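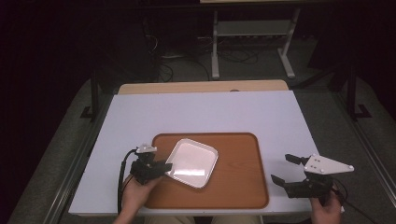 Draten, July

Teaching plate pickup with hand-held grippers, policy keeps missing the edge

I'm recording demos with two hand-held grippers, one per hand, head camera view. The task is to take a small square white plate off a wooden tray. I have 164 episodes so far. The trained policy reaches the plate fine but closes about a finger width too early, on nothing. Left arm is worse than right. Software is Flostel, default settings. Do I need more demos or am I doing the demos wrong?

3 answers

Answer 1 (accepted)
Check timing before you record anything else. I had the same early close and my gripper width was logged 4 frames ahead of the camera. Open one episode, step through it, and compare the width value with the moment the fingers meet in the video. If they don't match, fix the offset and retrain on what you have.

Second thing is glare. Your plate is glossy and there's a bright band of light right across it. Move the lamp or diffuse it, then record a few episodes and compare. Also vary the plate angle. If it always sits with a corner toward the left, the policy won't learn much about the other positions.

Answer 2
More demos. We went up to 254 on the Hota project and it got better.

Answer 3
Agree with the first answer on timing. I'd also slow down near the plate — people using their own hands rush the last bit, and the robot can't always keep up. I throw out any episode where I bump the tray. Last batch that was 14 of them.

Not sure about the left arm. Could be calibration, so redo that side first.

Comment from asker: offset was 3 frames on the left, none on the right. Retraining tonight.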